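We use cookies to remember your preferences and to see how many people read each post. By continuing to browse you accept our cookie policy. Accept / Manage settings

A Tuesday at the Fliso open day

I have wanted to get inside the Fliso building ever since I moved to this side of the river, so when the open day notice went up in May I put my name down the same evening. They let people in by groups of 20, and I got the ten o'clock slot with a lot of retired people and two very patient dads with strollers.

If you don't know Fliso, they do home organizing goods: baskets, bins, drawer trays, hooks, those stacking things that go under a sink. Most of what they sell is molded a few streets away at Mladenović, and the Fliso building is where it gets checked, tried out, packed and shipped. I thought the warehouse would be the big draw. It's huge, and there are 2,339 shelf spots in it (our guide was very proud of this number and gave it to us twice), but my favorite part by a mile was the sorting room upstairs.

Our guide was Haris Krasniqi, who started out on the loading dock and now runs the try-out tables. He has a voice that carries over a forklift and he plainly loves baskets. I mean that as the highest praise! He passed a few around before we had even hung up our coats, and showed us how to press a thumb against the long side to feel how far it gives before it springs back. Cheap ones give too much at the middle. I went home and did this to everything in my pantry.

The sorting room has north windows and bright white tables, and it smells a little like a new shower curtain. This is where they try out the small baskets with ordinary household stuff, socks and clothespins and spice jars and bath toys, to see what fits and what falls through. The baskets come in a few soft colors. I fell hard for the light blue one with the round holes in the sides.

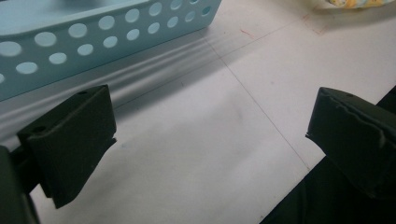 4 min read

Two rows of holes, staggered, so each one sits between its neighbors in the next row. I asked Haris why they don't just line them up, and he lit up and went off to find an older sample from a line called Godgate, which had its holes in straight columns. He had us squeeze both. The Godgate one creaked! The blue one just bent a bit and came back. He said the staggered version took them a long time to get right, mostly on account of the rim, which they wanted thick enough to carry by and smooth enough not to catch on a sweater.

I have now run my finger along a lot of basket rims and I can tell you it's a nice one.

Then we got to have a go ourselves. Each table got a heap of mixed things and a few baskets and we were told to tidy it however we liked. You would not believe how differently people do this. The woman next to me went by color. One of the dads went by room. I went by size, small things first, and ran out of basket with a hairbrush and a roll of twine still on the table. Haris came by and suggested standing the tall things up along the long wall and letting the little ones fill the middle, and everything fit with space left over. I've been putting scarves in sideways my whole life.

Downstairs we saw the packing line, where the baskets get nested with a sheet of thin paper between them so they come apart again easily. They had sent out 1,168 cartons the day before. There's a lady at the end of the line who can fold a carton in what looks like one movement, and she let the kids on the tour try it, and then she let me try it, and I was slower than the kids.

The only part that dragged was a slide talk about Vanton, the new range coming in the fall. It has nice-looking lids but we only got to see drawings, and by then it was nearly noon and everyone was thinking about lunch. The canteen opens to visitors on open days and the bean soup is very good. Get the bread too.

A few practical bits if you want to go. The parking lot fills up early, so take the bus and get off at the stop after the bridge. Wear closed shoes or they will lend you a pair, and the loaners are not pretty. The stairs to the sorting room are steep but there's an elevator around the back if you ask at the desk. The seconds shop is by the exit, cash or card, and the light blue baskets were in a bin near the door. I bought three. One already has all the batteries and light bulbs in it, one is for the bathroom, and the third is sitting on my kitchen table while I think about it.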